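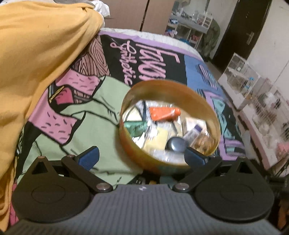
A round glass lens with a golden rim, over a printed blanket.

Subject: Re: [Clanach Naturalists] Moths at the porch light

Hello everyone, and hello Ayten, it was so good to see your name pop up again!

Ayten Uçar wrote:
> We leave the porch light on until 10 or so and lately there
> are small brown moths all over the screen door. Kadir thinks
> they are winter moths but I thought October was too early.
> Is there an easy way to tell? And should I worry about our
> apple trees?

I wouldn't call October too early, but I wouldn't settle on winter moths just yet either. A lot of small brown moths fly this time of year, and after a few weeks on a screen door they are so worn that even Birsen Bilgin throws up her hands (and she has been keeping the moth list for Cadik Meadow since before I moved here — 174 species at last count, bless her). Look at how they sit. If the wings are held flat and look a bit like a little triangle, with faint wavy bands, you may be on the right track. The females have only stubs for wings and can't fly at all, so you'd want to go out with a flashlight and check the trunks of the apples, low down, after dark.

As for the trees, I'd wait and see. We had nearly 62 caterpillars on one young plum the spring before last, my grandson did the counting, and that tree leafed out again by June and gave us fruit the next year. If you do want to put up sticky bands, please wrap them with chicken wire so the nuthatches don't get caught.

Lamai Inthanon is running her sheet and lamp again behind the old Ostrowski barn, starting at 7:30. Bring a chair and something warm to drink. Ozan has promised his soup, which I've been thinking about since last fall, and there were six of us last time so there is plenty of room on the bench.

Oh, and if anybody still has my copy of the caterpillar guide — green cover, coffee ring on the back — I'd love it home again.

Warmly,
Clara

3 replies · 34 views · 2 shares

Recent threads
Owl calls near Clatness Pond
Late asters, what is still in bloom?
Re: Re: Beetle in the woodpile
Seed swap leftovers

Contact the list owner | © Clanach Naturalists | Back to top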